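Re: [printing-help] Page counter reset and the waste pad warning

Feb 4, 2025

> I picked up a used Jekitz 40 at a school surplus sale and it prints
> fine over USB, but the minute I put it on the network it drops off
> after a few jobs. The printer says "ready", the computer says
> "offline". Reinstalled the driver twice. Also it flashes a message
> about the waste pad being near its limit and I can't tell if the two
> are related. Is it worth keeping?

Hi all,

I have the same model in my back room, so I'll jump in on this one. Mine had 3,218 pages on the counter when I got it and it's still going, so yes, I'd keep it!

First, the two problems aren't related. The waste pad message is just a counter in the firmware. It adds a bit every time the heads get cleaned and it doesn't care how you're connected. The offline thing sounds exactly like what I fought with all last April, and I wasted a lot of evenings reinstalling drivers before I looked in the right place.

What was happening on mine: the printer was getting a new address from the router every time it woke up from deep sleep, and the computer kept sending jobs to the old one. The little screen will happily say "ready" the whole time. So before you touch the driver again, print the network status page (hold the Info button for 6 seconds, let go when the light blinks) and write down the IP address. Then wait until it drops off and print the page again. If the last number has changed, there's your trouble. Mine had gone to 134 and the print queue was still looking for the old number.

The fix is to reserve an address in the router. Every router hides this in a different menu, mine calls it "address binding", yours might say "DHCP reservation" or something like that. You need the MAC address, also on the status page. After that, delete the printer from the computer completely, restart, and add it back by IP address. Don't let it auto-detect. The auto-detect in the Jekitz installer makes its own kind of port and that port seems to forget things (at least on my laptop, your mileage may vary).

While you're in the printer menu, set the sleep timer to the longest setting. I left "quick wake" on too. It uses a little more power but I haven't noticed it on the bill.

If the address turns out to be the same both times, then my guess is the status check. On Windows go into the printer properties, Ports tab, Configure Port, and uncheck SNMP Status Enabled. I had to do that on my sister's Grusus all-in-one and it's been fine since. On Linux I'd just use the generic driver with a plain socket connection and skip the vendor package. The vendor one pulls in a tray icon that I never figured out how to get rid of.

Now the waste pad. Please don't just reset the counter and forget about it, I did that with an older printer and ended up with ink on a bookshelf. Get the new pad first, then reset. I bought mine from Gruber, it came in a plain bag with no instructions, but it's two screws and a plastic cover on the back left. Wear gloves, put down newspaper, and take a picture of how the tube is routed before you pull anything. The reset is in the service menu and I can send the button sequence off list if you want it.

Oh, and check which firmware you have. Mine updated itself overnight and started complaining about my refilled cartridges, so I turned automatic updates off and I'd do the same on yours before it goes back on the network.

Let me know what the status pages say, and post both addresses if you can.

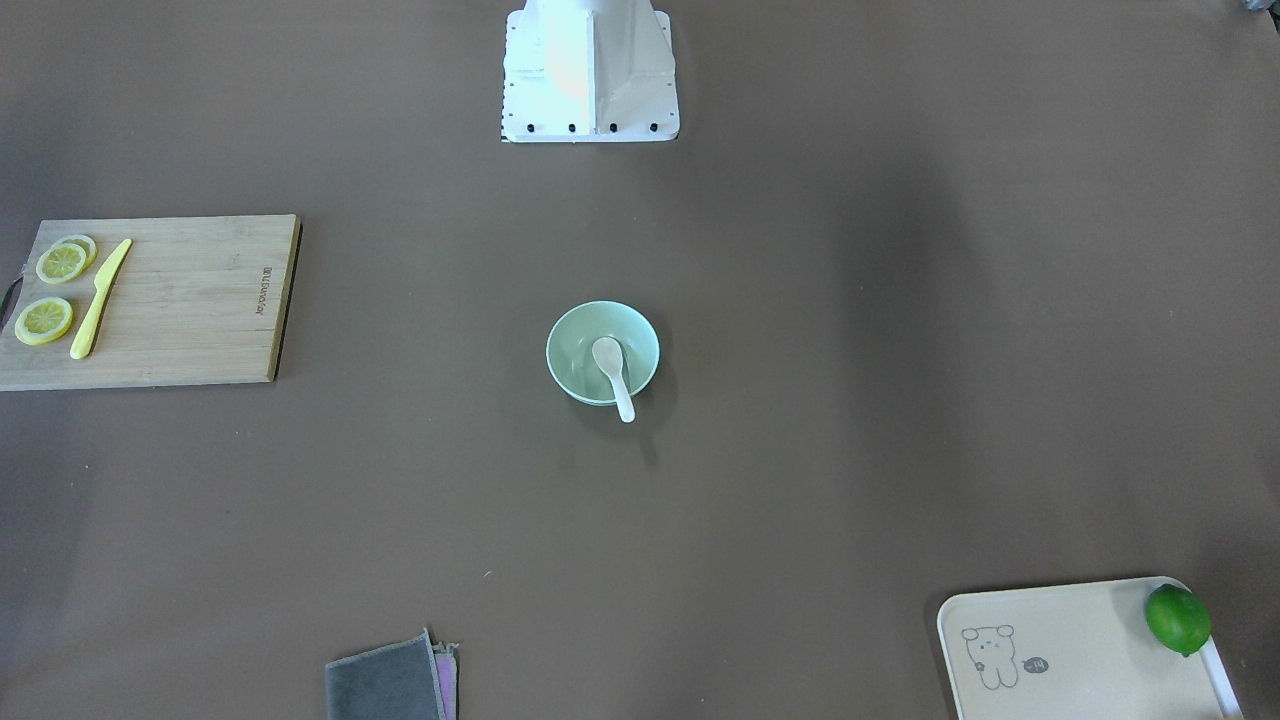 I forgot the paper tray. If it came from a school, the pickup rollers are probably glazed, so wipe them with a damp lint-free cloth before you blame anything else for jams.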